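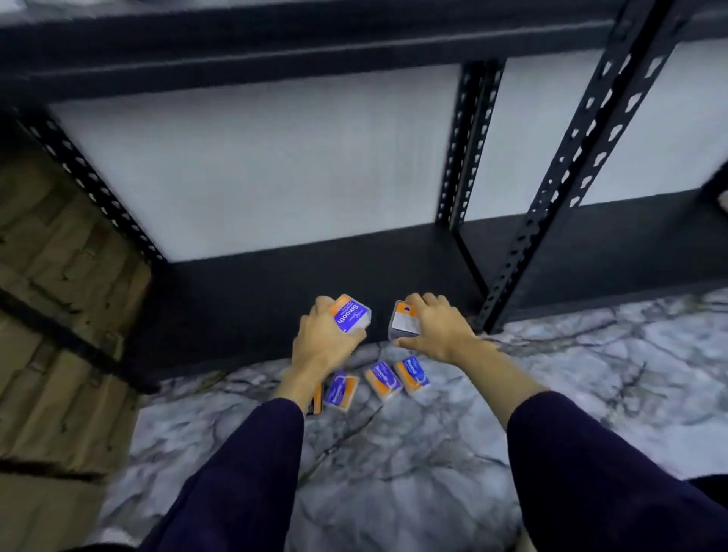
February, day 15 of the choir diary

I got the alto solo!! Luminița Olteanu stopped me at the coat rack after rehearsal and said it so quietly I made her say it twice. Sixteen bars in the Willey piece, the slow one with the awful jump in the middle, and I have been humming it ever since (in the shower, on the bus, through a whole phone call with the gas company).

Concert is at Clurnwood Hall, which seats 205, and they've sold 91 tickets already. I've never sung alone for more than my aunt's birthday table. I'm thrilled and slightly sick.

Lunch break was spent mouthing Latin and trying to keep my vowels tall.
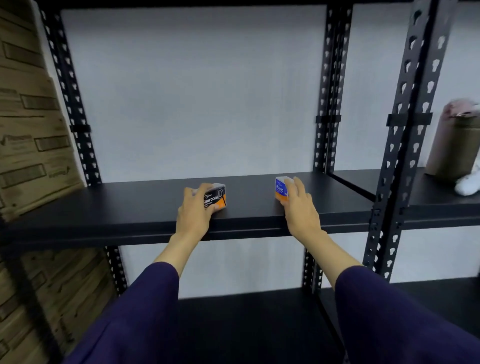
Charcoal, on the shelf.

Good rehearsal tonight too. We finally took the Mthembu setting at full speed and the basses came in like a train, I got goosebumps right up my neck! The tenors still rush page four. Luminița made us speak the words in rhythm without any notes, over and over, and when we sang it again it was so much lighter. I want to do that with everything now.

My trouble is the breath before the jump. If I take it late I go flat, if I take it early I run out on "lux." Tried it lying on the kitchen floor with a dictionary on my stomach and got through the whole line, twice,
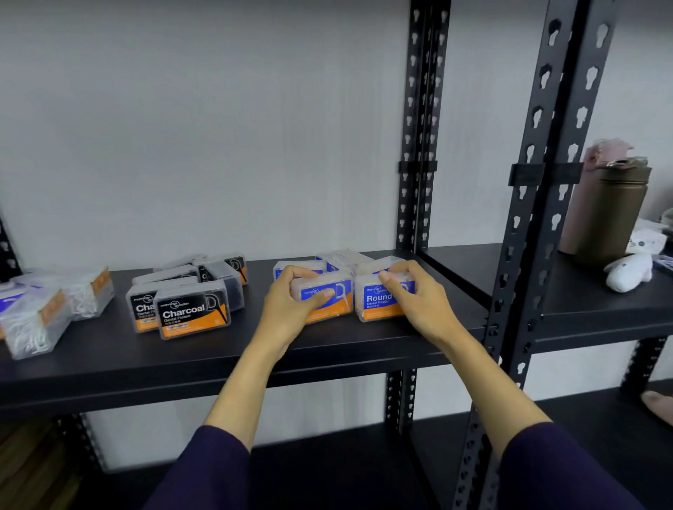
and then a third time standing up by the window, with the top note just sitting there, easy as anything. Need to mark that breath in pencil before I forget.

Must ask about the bus to Jokitstead for the joint rehearsal, and whether it's black folders or blue. Tea, then bed. Still humming.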